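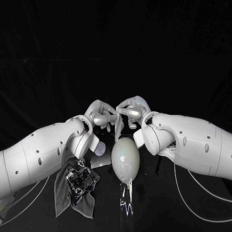
Battery Drain on Budget Tablets During Standby

Project report, second-year Mobile Devices unit
Bickerstaff College, Mombridge campus

Summary

This report covers standby battery drain on two low-cost Android tablets, referred to as Tablet A and Tablet B. Both were left idle under a fixed set of conditions and the battery level was logged by script. Tablet A lost more charge per hour than Tablet B under every condition except flight mode, where the difference was too small to separate from logging error. Most of the extra drain on Tablet A came from Wi-Fi activity started by preinstalled software. Turning off background data for the preinstalled apps brought the two tablets close together.

1. Background

Makers of budget tablets list battery capacity and a video playback time. Standby time is often left off the box, or is given without test conditions. A tablet used in a kitchen or a classroom may spend most of the day with its screen off, so standby drain has a large effect on how often it needs to be charged.

Android includes a power-saving state called Doze. When the device is still, unplugged and has its screen off, the system delays network access and background jobs and groups them into maintenance windows. The windows get further apart the longer the device is left alone. Apps can be exempted from some of these limits, either by the user or by the maker. The list of exempt apps can be read over a USB debugging connection.

The project asked two questions:

How much charge does each tablet lose in standby under normal household settings?
How much of that loss can be removed by a user without rooting the tablet or replacing its software?

2. Equipment

Tablet A is sold under the Bedanau name and was bought new. It has a ten-inch LCD screen, Wi-Fi and Bluetooth, and no cellular modem. Tablet B is an unbranded model from the college loan pool, with the same screen size and the same radios. It had been in use before the project. Both ran the same major version of Android, with different security patch levels. Neither was updated during the project, and automatic system updates were turned off in developer options.

The other equipment was:

one wireless router, 2.4 GHz band only, fixed channel
one laptop running the logging script
one inline USB power meter
one thermometer with a data output

The power meter was used only to check charging. It could not be used to measure standby drain, as a tablet connected to a power source does not enter Doze in the normal way.

3. Method

3.1 Preparation

Each tablet was factory reset and signed in to its own new account. All preinstalled apps were updated once, then automatic app updates were switched off. Screen brightness was left at the default, although the screen stayed off in all runs. Location was left on, as this is the default on both devices and most users will not change it.

Each tablet was then charged to full and left on the charger for a further two hours. It was unplugged and used until the battery level read 91 per cent before logging was started. The level display on many devices stays at 100 per cent for some time after unplugging, and starting lower avoids that flat section.

3.2 Conditions

Four conditions were used.

Condition 1, Default. Wi-Fi and Bluetooth on, no user settings changed.
Condition 2, Bluetooth off. As for Condition 1, with Bluetooth and Bluetooth scanning turned off.
Condition 3, Restricted. As for Condition 2, with background data and background battery use blocked for every preinstalled app where the settings menu allowed it.
Condition 4, Flight mode. All radios off.

The order of conditions was changed between the tablets so that any slow change in the room or the router would not fall on the same condition both times.

3.3 Logging

The first version of the script ran on the laptop and polled each tablet over wireless debugging. This was dropped after the pilot runs. Each poll woke the tablet, and the open debugging connection kept the Wi-Fi radio from settling. Standby drain in the pilot runs was well above anything recorded later, and none of the pilot data is included in the results.

The second version relied on the battery history that Android keeps for itself. The history was cleared at the start of each run, the tablet was left alone, and a full report was pulled over USB at the end. The report gives each change in battery level with a time stamp, along with wake locks, Wi-Fi state and the process that asked for each wake-up. A parser written in Python turned the report into a table.

Each run lasted overnight and into the next day. Room temperature was logged and stayed within a range of 2 degrees for all runs used in the results. A total of 19 runs were completed. Three were discarded: one where the router restarted, one where the tablet had been picked up during the run and left Doze, and one where the history report was cut short and would not parse.

4. Results

4.1 Drain by condition

Under Condition 1, Tablet A lost charge at a little over twice the rate of Tablet B. Repeat runs on Tablet A varied more than repeat runs on Tablet B, and the variation followed the number of wake-ups. Runs with more wake-ups had more drain.

Turning off Bluetooth (Condition 2) gave a small reduction on both tablets. The reduction was about the same size as the spread between repeat runs, so no firm claim is made for it.

Condition 3 made the largest difference. Drain on Tablet A fell by more than half compared with Condition 1. Drain on Tablet B fell slightly. With restrictions in place the two tablets were close enough that single runs overlapped.

Under Condition 4 both tablets lost so little charge that some runs recorded only one or two level changes. The method has a resolution of one per cent of capacity and cannot rank the tablets at this level.

4.2 Wake-ups

The wake-up count explains most of the gap. In the longest Condition 1 run, Tablet A recorded 103 wake-ups while in the deep Doze state. A large share came from two preinstalled packages. One was a weather service that refreshed at a fixed interval whether or not its widget was on the home screen. The other was a maker's support app that tried to reach a server, failed, and tried again after a short wait. Both packages were on the maker's exempt list and were therefore able to hold wake locks and use the network while other apps were held back.

Tablet B carried far fewer preinstalled apps, and its exempt list held only the standard system services.

4.3 Retry behaviour

The support app on Tablet A was examined further by looking at router logs. Every attempt began with a name lookup that returned no address. The app did not lengthen its wait after a failed attempt. A common practice in network software is to double the wait after each failure up to some limit, and this alone would have removed most of the wake-ups from this package. It is not known whether the server had been retired or was unreachable only from the campus network. The same test from a home connection gave the same result, but only one home connection was tried.

5. Discussion

The two tablets have batteries of similar rated capacity, so the results in per cent per hour can be compared without much correction. Actual capacity was not measured. Tablet B is older and will have lost some of its original capacity, which would make its drain look higher in per cent terms. The real gap between the tablets under Condition 1 is therefore likely to be larger than reported.

Flight mode results suggest that the hardware of the two tablets draws a similar amount of power when fully idle. The differences under the other conditions come from software. The settings in Condition 3 can be changed by any user, but doing so took a long time on Tablet A. Each app had to be opened in turn and the background data and battery options sit on separate screens. Two packages had the battery option greyed out. For these, only background data could be blocked, and the wake-ups continued in smaller numbers without network use.

Restricting the apps had side effects. The weather widget stopped updating until it was tapped. Mail sync was not affected, as the mail app had been installed from the store and was outside the restricted group.

6. Limits of the work

Only one unit of each model was tested. Differences between units of the same model can be significant in cheap hardware, and the results should not be taken to apply to all tablets sold under the Bedanau name. The accounts used were new and almost empty. An account with years of mail, photos and calendar entries would produce more sync traffic. The router served only the two tablets and the laptop, and a busy home network sends more broadcast traffic, which can also wake the radio.

The battery level reported by Android is an estimate from a fuel gauge chip. It can drift and may not be linear across the full range. Starting every run at the same level reduces this problem but does not remove it.

7. Further work

A bench supply in place of the battery would allow current to be measured directly and would give much finer resolution for flight mode. This was considered and rejected for the present project, as it means opening the case and neither tablet could be put at risk. A second improvement would be to remove the two exempt packages for the current user through the debugging tools and repeat Condition 1, leaving all other apps unrestricted. That would show how much of the gap belongs to those two packages alone.

Appendix A. Parser notes

Time stamps in the history report are relative to the last reset and must be added to the start time. Level changes that occur within the same second as a wake-up are counted once. Lines the parser does not recognize are written to a separate file and were checked by hand for every run. Process names are shortened in some lines and were matched by user ID.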